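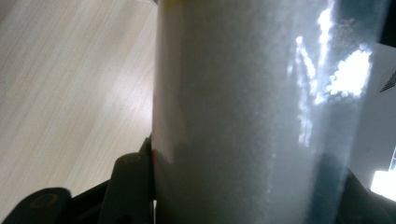

Fine white stuff in clear containers: how do you store it, and what do you do with cotton balls?
Posted in Storage and Small Spaces – November 5, 2021

timari_home
Hello everyone. I am reorganizing the dry things in our apartment and I would like some advice from people who did this before me. English is my second language, so please excuse me if some words are strange.

In March we moved to a smaller place and I have only one shelf in the hallway closet for household supplies. Until now everything stayed in the bags from the store. The bags fall over, they open by themselves, and when I take one bag three others come down. So I decided to move everything into clear containers, because I want to see what I have without opening each one.

My first problem is the fine things, like salt, sugar and washing soda. I have a tall round container of plastic, not fully clear but you can see through the wall what is inside. I filled it up to the lid. Now when I open it the grains are in the thread of the lid and on the floor, and the scoop does not go in without pushing more out. Also two of my white powders look the same through the wall and I am afraid that one day I will make a mistake.

My second problem is cotton balls. I buy them in the big soft bag because it is cheaper.
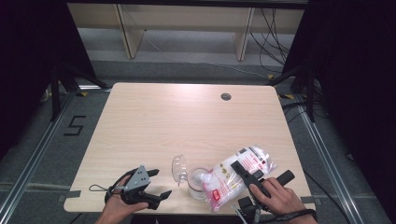
I want to put them in a clear glass jar so that they are easy to take with one hand in the morning. But I am not sure how many I should press inside, and if they become flat when they stay there for a long time. And what do I do with the half bag which is left over? It takes almost the same space as the full bag.

Thank you in advance for any ideas. I have two small children, so please nothing complicated.

beder_pantry
Welcome! I had the same closet and the same problems, so I will write what works for me.

For the fine things, do not fill to the top. Leave space for the scoop and two fingers more. If your container holds 800 grams, put in 500 and keep the rest in the original bag, folded and closed with a clip. A container which is completely full is nice to look at, but you will sweep the floor every week. For the thread of the lid, use a dry brush (I use an old soft toothbrush) and never a wet cloth. When the thread is damp the grains stick there and become hard like stone, and then the lid does not close well.

For the powders that look the same, please label on the side and also on the lid. Write the name with big letters and the date when you filled it. I would not keep washing soda near sugar at all, even with a label – put it on a different shelf, in a different shape of container, and high enough that the children can't reach it. Best is to leave it in its own package with the warnings on it. This is the one thing where I would not try to be pretty.

Now the cotton balls. Drop them in by hand, a few at a time, and do not press. If you must push to close the lid, take some out. Mine become a little flat at the bottom of the jar after some weeks but they open again when you pull them with the fingers. Before filling, wash the jar and let it dry for 24 hours with the opening down on a towel, then turn it up again for one hour more. Cotton takes any water that is left in the glass and then it smells like an old cupboard.

For the half bag: press the air out slowly with your arm, roll it from the bottom and put a rubber band. It stays smaller than you expect.

kinnear22
just buy smaller bags. I did the jar thing, filled it 2 times and then stopped bothering. also glass with small kids, I would think twice, mine ended up in the bathtub

nalletti_m
I agree with most of what beder_pantry wrote, only I do the filling in another way. I open the cotton bag only at one corner, the size of my fist, and I hold this corner inside the mouth of the jar. Then I push from the far end of the bag and the balls go in almost by themselves. If you cut the whole top, they jump everywhere and you lose the bag for storing the rest.

For salt and sugar I make a funnel from baking paper and I put a tray under the container. What falls on the tray goes back in. Tap the container on the table from time to time and wait until it settles, otherwise you think it is full and next morning there is again space on the top.

About glass and children, it depends where the jar stands. Ours is on the shelf above the sink and we had no accident until now.

timari_home
Thank you all, this helps me very much. I took out some of the sugar and the lid closes without noise now. The washing soda went back to its own box, on the top shelf. I will try the small corner with the next bag of cotton, the one I have is already open too wide. Does anybody know if the rubber band makes marks on the plastic when it stays there for months?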